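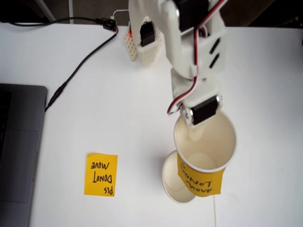

Re: [cluvton-sourdough] Rye starter gone quiet in the heat

Garnet Wong wrote on 2019-07-14:
> Hi all, I've had my rye starter going since the winter and it has
> never given me any trouble, but for the past week it hardly rises at
> all. It bubbles a bit after a feed, smells like nail polish remover
> by suppertime and goes thin and soupy. Same flour as always (the
> Candon dark rye, from the big sacks), same jar, same spot on top of
> the fridge. I feed it once a day. Is it dying? Should I start over?
> I have bread promised for Saturday and I'm getting nervous.
> Garnet

Hi Garnet,

Please don't throw it out! Yours sounds hungry to me, and mine does the very same thing every July. The top of the fridge is a lovely spot in January and a terrible one now. Hold your hand there in the late afternoon and you'll see what I mean - mine is warm enough up there to proof rolls in.

When it's that warm the starter tears through its food in 5 hours or so and then sits there starving until you come back the next day. The nail polish smell is the giveaway. I panicked the first time I got it and bought a whole new culture from the Morikawa shop, and then the old one perked up on the counter two days later, so for a while I had two of them to feed and nowhere to put them.

What I'd do is take one small spoonful of what you have and dump the rest (or make crackers, see below). Give that spoonful 100 grams of rye and 100 grams of cool water, straight from the tap is fine unless yours runs warm. Put it somewhere on the floor, away from the stove. I use the bottom of the pantry, behind the potatoes. Feed it again before bed and again in the morning, always keeping only a spoonful, and I'd be surprised if it wasn't climbing the jar by Thursday.

Also, how wet do you keep it? If you're going by eye you may have drifted. I did that for months and swore up and down that I hadn't, and then I borrowed a scale and was way over on the water. Rye likes to be a thick paste, more like mortar than pancake batter. A stiffer starter slows down in the heat too, which buys you a few hours if you're out all day.

For Saturday, if you want something forgiving, the tin loaf I posted in the spring still works fine in hot weather. For one big tin my dough comes to 900 grams, and 443 of that is water, which looks silly written down but that's what I have in my notebook and I'm sticking with it. Cut the final rise short. I go by the little pinholes on top and ignore the clock completely, and I put it in the oven when I see the first few. Last summer I waited for more of them and got a loaf with a dent down the middle you could have kept soup in.

Crackers: discard, a glug of oil, salt, caraway if you like it, spread as thin as you can stand on parchment and baked low until they snap. My sister puts Nedus hot sauce in hers and I have to admit they're better than mine.

One more thing for everybody - does anyone still have the long banneton that was going around? I had it before Easter and I know I passed it on, I just can't remember who to. I'd love it back before the Cluvton picnic, no hurry otherwise.

Garnet, write back and tell us how it's looking midweek. If it really does go belly up I've got plenty of mine and you can come by for a jar any evening after six.

Marcy

_______________________________________________
cluvton-sourdough mailing list
To leave the list, send a blank message with "unsubscribe" in the subject line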